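Smadi Project -- Progress Report No. 4
Teaching cleaning tasks by demonstration in shared fitness rooms
Prepared by: Stepan Stetsiuk
For: Clementina Valente, program office, Trorka
August 5, 2021

Dear Ms. Valente,

This report covers our work since the last one, which we sent you in April. The main change is that we moved out of the laboratory kitchen and began to collect demonstrations in a real fitness room, at the Florside residence. The manager there, Jaime Louro, gave us the use of the room in the morning hours, before the residents come down.

1. Demonstrations by hand

In the first plan, all demonstrations were going to be done by remote control with the Olley arm. After the spring trials we changed the order. Now a person does the task first with his or her own hands, wearing the head camera, and the same task is repeated later by remote control. The hand recordings are faster to make and the movements are more natural, especially for wiping, where the pressure of the cloth matters a lot. Fidelina Espinoza wrote the task list and trained the demonstrators.

For the treadmills the list has four parts: the handlebar, the side handrails, the cup holders and the console. We ask the demonstrators to keep both hands in view of the camera as much as they can, and to look at the place they are cleaning. This second point was harder than we expected. People who clean often look already at the next place while the hand is still finishing the first one, and then the camera loses the hand.

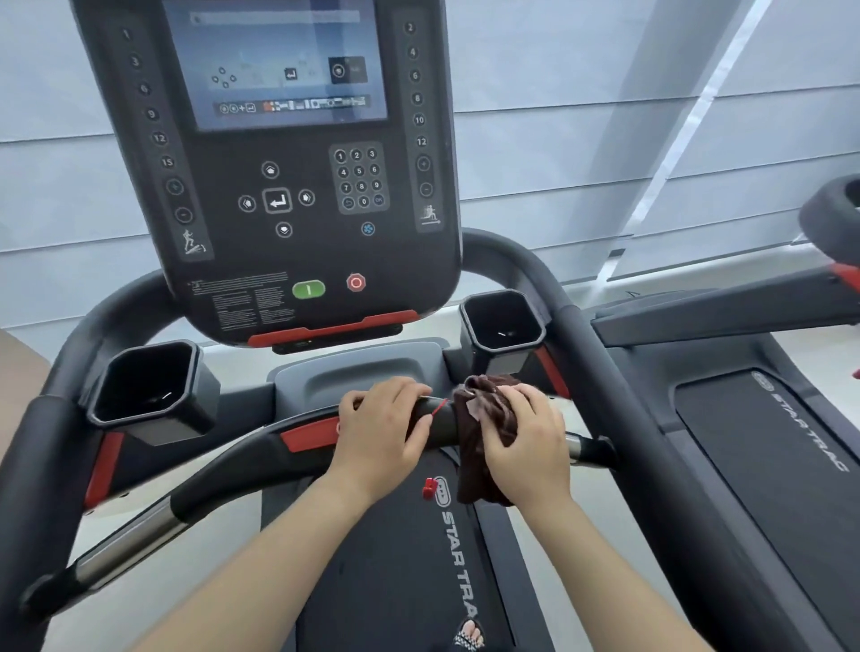

Hand demonstration, handlebar task: wiping the crossbar of a Star Trac treadmill with a cloth, view from the head camera.

The handlebar is the part we have worked on most. It is curved, it has more than one surface, and the cord of the safety clip runs across it. In the lab we practiced on a straight steel tube, so this cord was a new thing for us. We decided to leave it in place during the demonstrations, as the robot will meet it in any gym with this type of machine. Each demonstrator chooses how to work near it, and we label the choice afterwards.

At this moment we have 90 accepted demonstrations by hand. Another 26 were rejected, mostly for the reason of the lost hand explained above. A recording of one handlebar takes roughly a minute, but the preparation and the checking take much longer.

2. Demonstrations by remote control

Dirk Schmieder finished the new grip for the cloth in May. The old one held the cloth in one point and it turned around the finger; the new one holds it along an edge. With it, the operator can wipe the flat areas well. On the curved bar the results are still weak, and we would not like to promise a date for this. The operator feels no pressure through the controller, so he pushes either too little or too much. We are testing a simple sound that gets higher with the force -- it helps, but it is tiring after some time.

The console is not yet attempted by remote control. We are afraid of pressing start by accident. For this task we agreed with Mr. Louro that the machine will be unplugged.

3. Budget and staff

Spending is inside the plan. We ask your permission to move the unused travel money to labeling hours, as the labeling goes slower than we wrote in the proposal. The separate request is attached.

4. Next period

We will record the side handrails and the cup holders by hand, with five demonstrators, and repeat the handlebar with the Olley arm using the new grip. Ms. Espinoza will send you the revised task list when the demonstrators have read it and given their comments.

With kind regards,
Stepan Stetsiuk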